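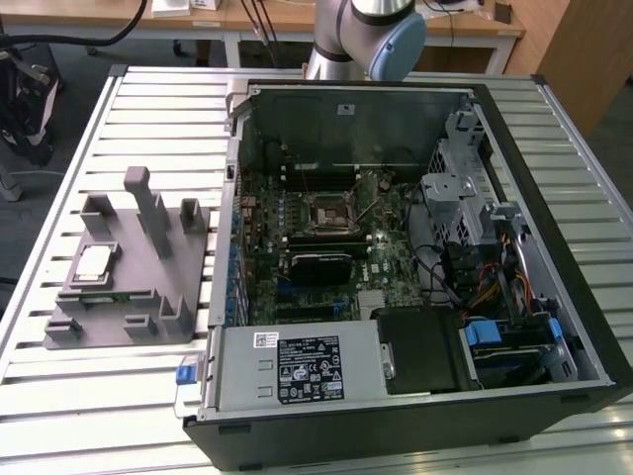 Figure 2. Desktop tower on its side, cover off, CPU socket open with its lever raised.

4.2 Repair records and reuse rates

The Pillville depot logged 3,546 machines over the study period, nearly all of them ex-office desktops from the Luken and Adjei collection routes. Intake form is one page. Fault, age, parts pulled, outcome. Handwriting a problem throughout; Etelka Bakos re-keyed the worst batches and we used her version wherever the two disagreed (see Appendix B).

Coding was kept simple. A machine counts as reused if it left the depot whole, as harvested if only parts left, as scrapped otherwise. Laptops excluded. So were machines with no outcome entered, which hits the Adjei route harder then the others, and the reuse figures for that route should be read with that in mind.

The form changed in January 2020. Before that there was no seperate box for memory, so modules were written under "other" or left off completely. We did not try to fill these in.

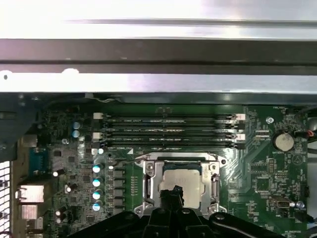

Memory is the part most often moved between machines at the depot, and the part most often missing from the paperwork. Old form had one line for it. A board with four slots, as in the one shown, could have had a module taken from any of them, and the entry would read the same: "RAM". Counts by module are therefore reported for the new form only. Tikness, the second site, kept the old form until April and is left out of Table 7.

Median age at intake was 7 years at Luken, 10 at Adjei. Gap is larger than we expected. Two possible reasons, school closures and a change in the leasing terms, are taken up in Section 5.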